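**Level crossing on the way out of Lellonport: which side of the island, and how long is the wait?**

I start a delivery job with Cutar in October and my route goes over the railway crossing and along the highway. I don't know the road. Two things I want to get straight. Do I stay right of the traffic island before the tracks, or can I use the lane on the left? And is there anything to watch for on the highway part? The van is 2 tons loaded, if that matters.

*posted by mateos_van*

---

**skillov_dave**

Keep right of the island. The round blue sign with the white arrow is for you. The lane on the left side of it curves away, so don't follow that one.

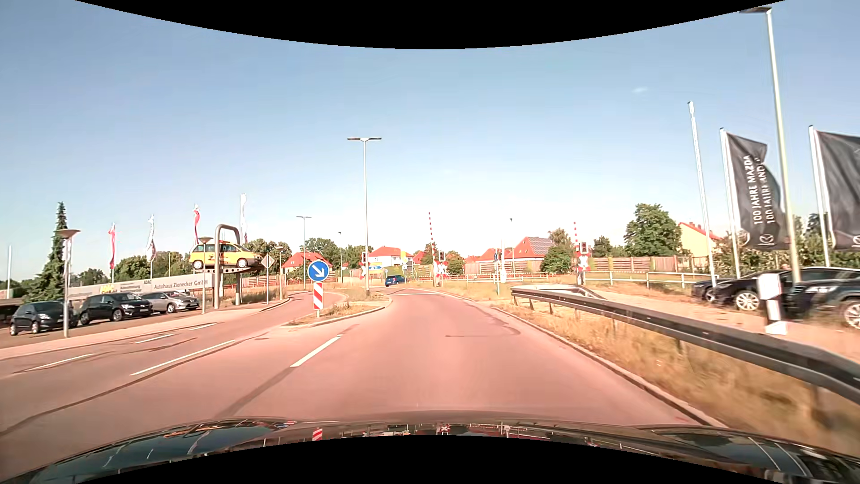
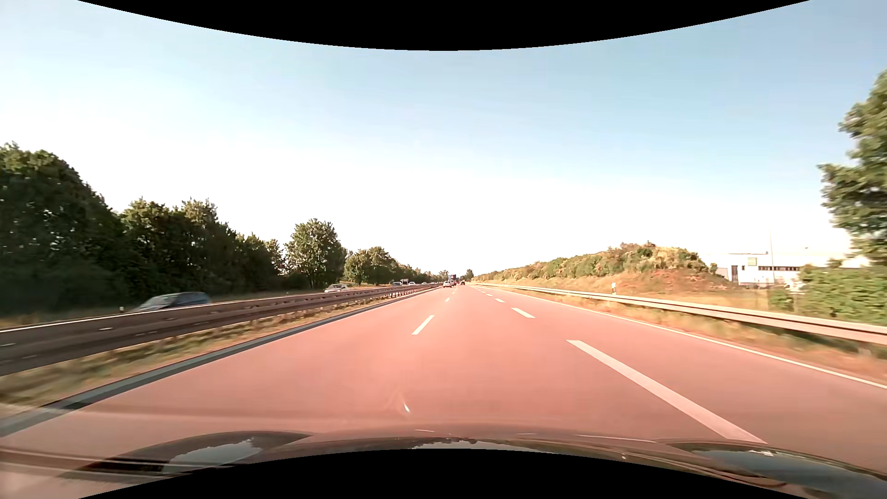 *Lellonport Community Help · Roads and Driving Team*

With the barriers up you can go over, but look both ways anyway and don't start across until there is space for the whole van on the far side. If the lights come on, stop at the line and wait. I usually lose 2 minutes, more if a freight train is coming.

The highway is easy. It's straight, the lanes have broken white lines between them, and there is a guardrail along the median. Leave a bigger gap than you would in a car. A loaded van takes a lot longer to stop.

---

**tramline**

right of the island, yes. get your tires checked before you start, Cutar doesn't always do it

---

**oldroute_9**

I've driven it for years and never had a problem. There used to be a shortcut behind the Skillov warehouse but I think it's closed to vans now. Ask your dispatcher about that one. Leave early the first week.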